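People keep asking me whether machines can do chores yet, so I'm putting my answer in one place and then I can just link to it. July 2, 2021, for whoever finds this later.

Short version: some chores, in some houses, if you set things up for the machine first. Long version follows.

Background for new followers. I fixed packaging equipment for a living at Kimside and then at Trodton, mostly feeders and case packers. I don't design robots. I get called when one stops.

The dishwasher is a chore robot. So is the washing machine. They work because the task was changed to fit a box. You bring the dishes to the machine, it sprays them, you put them away. The spraying got automated. The carrying and the stacking are still yours.

Floor vacuums are the other one people bring up. I have a Sovov. It does the hallway and kitchen fine. Before it runs I pick up two rugs, a phone charger and the dog's bowl. That takes me 6 minutes. Vacuuming the same two rooms by hand takes longer than that, so I still come out ahead, but not by a lot.

Firouzeh Tehrani replied to an earlier post of mine and said her Sovov got stuck under the same radiator every day until she put a board there. That is the normal experience. You end up editing the house.

On the shop floor it's the same idea with a bigger budget. At Trodton we had a cell that moved cartons from a belt to a pallet. It was very good at it. Same carton, same spot, same label side up. If the tape supplier changed and the flap stood a little proud, it stopped and I got a call.

The best shift I ever logged on that cell was 1107 cartons with no stops. The next morning the belt guide was slightly out and we didn't get through the first pallet.

So when someone says "robots can pick things up," my question is which things, and how are they lying.

Tidying is where I'd look if you want to know how far along this is. Not lifting, not speed. Take jewelry. Small, shiny, round, and it never lands the same way twice.

Beaded bracelets are a good hard case. You pinch one bead and the rest of the string goes where it likes. You pinch two beads and they may roll against each other and slide out. A solid bangle is easier because it keeps its shape, but it's slick, and there isn't much to hold when it's leaning on something.
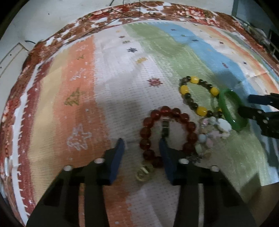
Then there's the overlap problem. When one bracelet lies partly on another, you have to work out which piece belongs to which before you close your fingers. A person does this without slowing down. You drag the top one a little, see what comes with it, and adjust.

Patterned cloth makes it worse. Stars and stripes under a pile of colored beads give a vision system a lot of edges to sort through. At work we would have put plain gray matting down and called that part solved. At home people like their patterns and they should be able to keep them.

And you have to get the force right. A carton doesn't care if you squeeze a bit hard. Elastic stringing does, eventually. Glued charms do too.

Zbigniew Baran, who I worked with at Kimside, thinks I'm too gloomy about this. His point is that soft fingertips and cheap cameras have both gotten a lot better, and that two jaws with a decent pad will handle more household stuff than I give them credit for. I agree about the hardware. A pair of salad tongs can pick up most things in my kitchen if I'm the one holding them.

That's what makes me think the gripper was never the main holdup. Give a person the clumsiest two-finger tool you can find and they'll still get a bracelet off a mat after a couple of tries. They know what a bracelet does when you pull on it. The machine has to get that from somewhere.

Question from Angelica Bañez: what about laundry folding? I've seen demos. Towels, one at a time, slow. I have not seen one take a fitted sheet out of a dryer full of other things. If you have, send it to me, unedited please.

Question from Erlinda Padilla: would I buy one if it could do just one thing well? Yes. Emptying the dishwasher. I'd pay real money for that. I'd even buy matching plates.

Matching plates would help, by the way. Same rule as the cartons.

Here's the test I use when somebody sends me a video. Was it one take? Did a person reset the objects between tries? What happens on the 30th try? Does it notice when it missed? That last one matters most to me. A machine that drops a thing and knows it dropped it is useful. A machine that carries empty air to the tray and opens its fingers over it is a service call.

We had exactly that on the Afolabi line in May, a year before I left. A vacuum sensor was reading good with nothing on the cup. It "packed" a whole case of nothing before the scale caught it. The fix was 2 screws and a new hose, but finding it took most of a shift.

Houses don't have a scale at the end of the line. They have you, finding an earring in the vacuum bag.

Trinidad Lagman asked for a date. I won't give one. Fixed jobs in fixed places will keep getting automated, same as always. General tidying, in a room where people live and move things -- I'd want to see it run for a month in a stranger's house with no engineer standing by.

I would like to be wrong on this. My knees are not getting better and most of what needs picking up is on the floor.

If you run a cell that handles mixed small parts without trays or fixtures, I'd like to hear how often it stops and what stops it. DMs are open. Actual stop counts preferred -- I've read enough brochures.

Will add to this thread if anyone sends the fitted sheet.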